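Progress report no. 2 to the Pralex small grants desk
Project: hand-held gripper for kitchen handling work
Build location: Mokoena shared workshop, bench 5, and one home kitchen
Period covered: September to November
Prepared by: Ayanda Nel, with build notes from Dumisani Shabalala

## Where we are

The second version of the hand-held gripper is built and in use. It is the one we described in the application: two jointed fingers, worked by a squeeze trigger, with a camera mount behind the fingers that looks forward over them. The first version did what we needed it to do for the first report, but the fingers had too much side play to pick up anything with a thin edge. Most of this period went into fixing that.

The three things we said we would finish by the end of November were the new linkage, the new housings and a first set of kitchen recordings. The linkage and the housings are finished. The recordings are started and are behind schedule, for reasons given below.

## Linkage and fingers

Dumisani redrew the linkage in September. In version one each finger turned on a single pivot and the tips swung through an arc, so the gap at the tips opened at an angle and flat objects slid out toward the user. Version two uses a pair of links per side. The tips stay close to parallel for most of the travel and only toe in during the last part of the squeeze.

The pivots were the slow part. We first used plain machine screws with lock nuts, which worked loose. Dumisani then tried shoulder screws from the Mokoena parts shelf, but the shoulder was slightly longer than our links are thick, and the play came back. We ended up reaming the link holes and fitting metal pins, larger at the near ends of the fingers and smaller toward the tips. They have stayed in place since we fitted them.

Reaming added two evenings per side. If we build a third unit we will print the holes undersize from the start and ream all of them in one session on the drill press, which is what we should have done here.

Finger tips went through four shapes. The wide tip was good on boxes and poor on bowls. The one in use now is narrow. It gets over the rim of a bowl or between two items standing close together. It holds soft fruit less well than the wide one, and we have kept a set of the wide tips so that we can swap if the fruit tasks go badly.

## Housings

The housings are printed in a dark filament. Version one was printed in white, and under the kitchen light the white plastic was bright enough in the recordings to pull the exposure down, so the objects came out too dark. The dark parts solved that with no change to the camera settings.

We took material out of both arms with a triangular recess on each side. The first set cracked at the corner of the recess when the tool was dropped on the workshop floor. Dumisani rounded the inside corners and reprinted them. The second set has been dropped as well and is still in one piece.

The ribs on the central body were added for stiffness. The old cover flexed when the trigger was pulled hard, and the camera mount moved with it. That movement showed up as a small jump in the recordings every time the fingers closed. With the ribbed body the jump is gone at normal squeeze force. At full force there is still a little.

Weight of the complete tool, with camera and cable, is 759 grams. The application said we would aim for less than that and gave no number. Both of us can use it for half an hour before the wrist gets tired. We would like to move the battery to a belt clip in the next period, which should help more than any further trimming of the plastic.

## Trigger and encoder

The trigger return spring was replaced twice. The first was too soft and the fingers did not open fully with anything sticky on the tips. The second was stiff enough to be tiring. The current one came out of a box of mixed springs at the workshop and we do not have a part number for it, so we have measured it and written the dimensions in the build log.

The encoder that reads finger opening is an Andex part, bought with grant money. It reads correctly across the whole travel. The cable connector does not lock, and we lost one full evening of recording when it backed out without either of us noticing. It is now held with a printed clip. We have also added a check to the recording script, written by Ayanda, that refuses to start if the encoder value has not changed during a test squeeze.

## Moving from the bench to the kitchen

At the workshop we worked on a bare bench with wooden blocks and an empty mug. This was fine for checking the mechanism, and the application said from the start that the real work would be done in an ordinary home with the ordinary things left in it. We began that in November, on a table with a patterned cloth.

Two problems came up that we had not seen on the bench.

The first was the cloth. A bench does not move when a finger tip touches it. A cloth drags. If the user comes in low and pushes forward, the tips catch the fabric and pull a fold toward the object. We tried taping the edges down and dropped the idea, as people do not tape down their tablecloths. The rule now is to come in from slightly above and lower the tips only once they are past the rim or the near side of the object.

The second was the tracking. The position software (we use the Pradevard package, on the free license) needs fixed points in the background. On the plain bench it sometimes had too few and drifted. In the kitchen it has plenty, from the print on the cloth to the cartons and the appliances behind, and the drift is much smaller. Glossy surfaces are the exception. A glossy door gives reflections that shift as the tool moves, and the software can take a reflection for a fixed point. We mark those recordings and look at them by hand.
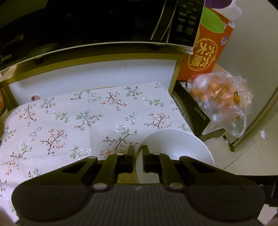
*Version two at the kitchen table, with the fingers toward the bowl.*

The bowl task is the simplest one in the plan and is the one we have most recordings of. The user starts with the tool back from the bowl, brings one finger inside the rim and the other outside, squeezes, lifts, and puts the bowl down in another spot on the cloth. A plain white bowl on a pale cloth is a hard case for the software that finds object edges, and we chose it with that in mind. Results with darker bowls will be in the next report.

## Recordings so far

The plan called for 30 sessions by the end of this period. The late pins and the encoder connector cost us most of October, and we will not reach that number before the period closes. What we have is 178 usable recordings, nearly all of the bowl task. A recording is counted as usable when the tracking holds from start to finish, the encoder data is complete and the object ends up where it was meant to go.

Failed grasps are kept in a separate folder and labeled. The most common failure is the outside finger stopping short of the bowl wall because the user is watching the inside one. Ayanda had this more often than Dumisani, who holds the tool with his elbow on the table. We are going to try it both ways with a third person before we write it into the instructions.

## Money

Spending is within the grant. The filament, pins, encoder and camera mount have all been bought and the receipts are attached. We have not spent the line for a second camera. We ask to move that line to a spare encoder and a belt battery, both of which we now know we need. The total would not change. Please confirm by reply if this is acceptable, and we will hold off ordering until we hear.

The workshop raised its bench fee in October. We have covered the difference ourselves and are not asking for it.

## Next period

- Move the battery off the tool and weigh it again.
- Replace the encoder connector with a locking one.
- Finish the bowl task, then start on cartons and fruit.
- Try the wide finger tips on fruit and compare with the narrow ones.
- Write up the build so that another member of the workshop can follow it without asking us.

Dumisani has started on the last item. The drawings are clean enough to share, but the assembly order is still only in his notebook and two of the steps need photographs.

One open question from our side: the grant terms ask for the design files to be public at the end, and the housing uses a screw boss pattern that came from another member's project. She has said yes by word of mouth. We will get that in writing before anything is uploaded.

We are at the workshop every Monday evening from six if someone from the grants desk would like to come by and try the tool.

Ayanda Nel
Dumisani Shabalala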